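Business > Funding > Interviews

Print this page | E-mail this page

Bavura wants to be the place where small firms find their investors. It said much the same two years ago under a different name, so when its chief executive offered us an hour on a Sunday, we took a list of old promises along.

The firm has just bought Dufour, a matching service for private backers, for a sum neither side will give. "It was a fair price," she said. Fair to whom? "To everyone round the table." The former owners have kept a stake, and she would not say how large.

Her pitch is speed. A founder fills in a form and hears back within 14 days. We asked how many of the firms that hear back ever see any money. "That's the wrong measure at this stage," she said. Pressed for the right one, she offered "quality of conversation", and then, after a pause, the figure of 24 companies funded since launch. Of those, 7 had already met their investor somewhere else.

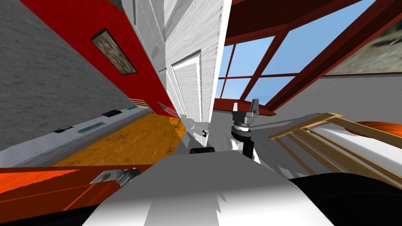 Page last changed: April

She did not dodge that. "They still closed the deal through us. I'm not going to apologise for it." Nor does she think the fee, which founders pay whether or not they raise a penny, puts off the people she says she wants to help. One of them, who runs a packaging business in Hustivdale, told us he had paid twice and spoken to one investor, who wanted to sell him software.

"I'd want to look into that," she said. Could he have his money back? "I'd want to look into it first."

Then there is Kandness, the adviser that vets applicants for Bavura and also owns shares in it. She calls the arrangement "fully disclosed". We found the disclosure on the last page of the terms. She agreed it could be moved, though she gave no date.

By next year she expects 100 active investors on the platform. Active means what? "Logged in," she said.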